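New house rules for the sorting tables at Fledholm

From 19th March every table on the Fledholm floor works to the same set of rules. Until now each bench had its own habits, and the runs from one could not be fairly compared with the runs from the next. The full text is on the Noltell shared drive under Drokia, in the folder marked Practice. The parts most people will need are set out below.

Laying out the table. Put the bins down first and the textiles after. Bins stay where they are for the whole block. If one gets knocked, stop, put it back on its marks and note the time in the log. Textiles may overlap, and some of them should. A table where each piece lies flat and separate is easier to work on than any real laundry room, and results from it tell our customers very little.

Mix the fabrics. Each layout needs at least 3 kinds of cloth, with one thick knit, one patterned piece and one plain light piece among them.

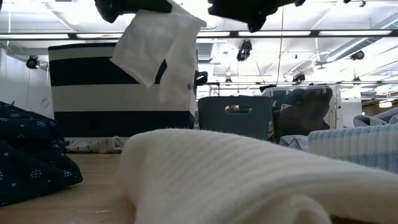
Hands and arms. Keep hands outside the taped line whenever the arms are powered, even if they are standing still. If something has to be moved, press the hold button, wait for the lamp to change, and only then reach in. Two people at a table means one of them is named as the person on the button, and that name goes at the top of the log sheet. The old practice of calling out "clear" across the room is dropped. It was too easy to hear it from the wrong bench.

Speed. The limit while lifting is 200 millimetres per second. It applies to thin and thick items alike. Baluyot asked for a higher figure for small pieces and we have said no for now — the question comes back in October with the other review items.

Failed grasps. Log every one, including those where the arm gets the piece at the second go. A piece that is dropped stays where it fell until the attempt has been closed. After 3 failed grasps on the same piece, end the attempt and mark it as stopped.

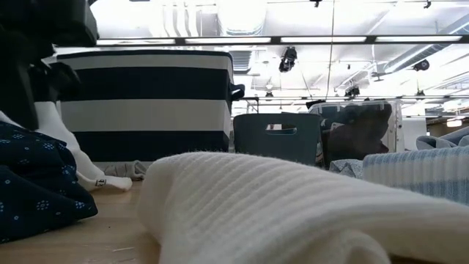
Resetting. Shake out each piece before it goes back on the table. Folding it the same way every time gives the arm the same edge to find, and we have seen good scores vanish as soon as someone new did the reset. Whoever resets should not be the one scoring.

Checks. The list now has 9 points, to be gone through at the start of each shift and again after any change of gripper pads. Sign it at the table, before the first run. Blank sheets are in the tray by the door, and finished ones go in the box underneath.

Comments on the wording can be added to the shared file until the end of the month.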